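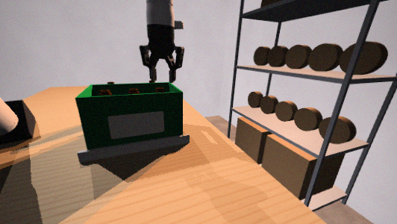

A thread on returnable bottles, now that we've had them at the Drudby store for a full summer. A lot of people have asked how it went, so I'm putting the answers in one place.

We use cookies to keep you signed in. By continuing you agree to our cookie policy. Accept | Manage

The basics. You pay a deposit of 20 cents on each bottle. You bring the bottle back, we scan the receipt or just take your word for it, and you get the 20 cents back in cash or off your groceries.

The bottles go to Dissanayake, the bottler two towns over. They wash them, check them and refill them. These are the same bottles, not glass that gets crushed and melted down. People mix those two up all the time.

Melting glass takes a lot of heat. Washing takes hot water and some caustic soda. A bottle has to make several trips before the heavier glass pays off, and that is why returns matter more than sales here.

Our best week was the last one in August — 188 bottles back. The worst was the week of the county fair, when everybody was buying and hardly anyone was bringing anything in.
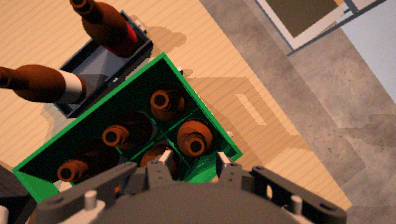
Do I need to rinse the bottles before I bring them in?

A quick rinse with cold water is enough. Soap isn't needed, and you can leave the label on. The wash at the bottler takes off the label and the glue.

What we do ask is that you don't put anything else in them. Cigarette butts are the worst. They stick to the bottom and the bottle usually gets thrown out at inspection. Lime wedges are nearly as bad.

Caps: please leave them off. A capped bottle with an inch of ginger beer in it, left in a garage all July, is not something you want to open indoors. Ask my sister.

Chipped lips can't be reused. We still take them and put them in regular glass recycling, but there's no deposit back on those. I know some of you think that's stingy. The bottler doesn't pay us for them either.

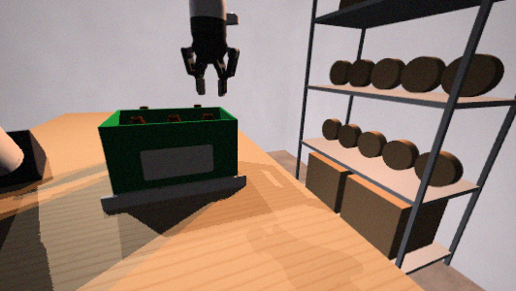 Menaka Howlader
Drinks buyer, Drudby Grocery
Sep 6, 2020

Back to this after lunch. Several people asked about the Dallomeo sodas. Those are not in the program. They come in from out of state in thinner glass and it doesn't hold up in the wash. I asked. They said maybe next year — I wouldn't plan on it.

On storage. If you keep empties at home, stand them upright and somewhere dry. Mold inside the neck is hard to get out, and a bottle that has sat out in the rain all fall tends to have it.

Somebody asked if the cheaper thing would be to go all cans. For shipping, probably. Cans are light and they stack. For a bottler this close to us, the distance is short enough that glass works out all right. If they were across the country I'd give you a different answer.

The return limit is 32 bottles per visit. It was set when we had one shelf in the back and no room. We have more room now and I've asked for it to be raised. Until then, if you have more, call ahead and we'll take them in the morning before it gets busy.

We're also changing the return hours in September. Mornings stay the same. The evening window now closes at 3 on Saturdays, and we won't take returns on holidays. The sign by the door is out of date and will be fixed this week.

Still to come is the cider, which should be in the same bottles. If the labels arrive on time it will be on the shelf before the end of the month. Same deposit, same rules, caps off.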